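Second week comparing the two grippers, the Sarnex and the Skakeck. Same arm, same controller, same task: pick up a cloth, lift it, put it down somewhere else. Posting notes as I go.

Stock pads on the Sarnex are hard rubber. Fine on boxes, poor on fabric. The cloth creeps out when the arm speeds up, so I dropped the speed limit to 600 and left it there for both grippers.

Skakeck fingers are narrower and close softer. Hyun-seo Yang lent me hers and asked for it back Tuesday, so that one got tested first. 21 grasps, one cloth type.

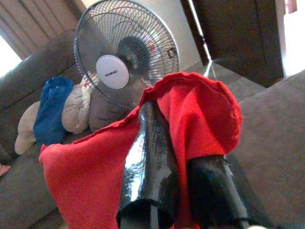
Wrist camera placement is what I've changed most this week. Mounted low, it gets both fingertips in view, but a cloth takes up a lot of the picture once it's lifted. The red microfiber is easy to pick out against a gray sofa. A gray towel will be harder, and that's next. The other thing to deal with is glare. Shiny black fingers throw white streaks down their length, and my edge detector likes those streaks more than it likes the hem. Matte tape is on order.

Controller question for anyone running Kumiritz: do you log grip force on every cycle or only on change? Mine wrote 2723 lines for one short session and most of them are the same number.

Next up is 20 grasps per gripper with the cloth bunched up at the start. Flat cloth on a cushion is a different problem and I'm leaving it for later.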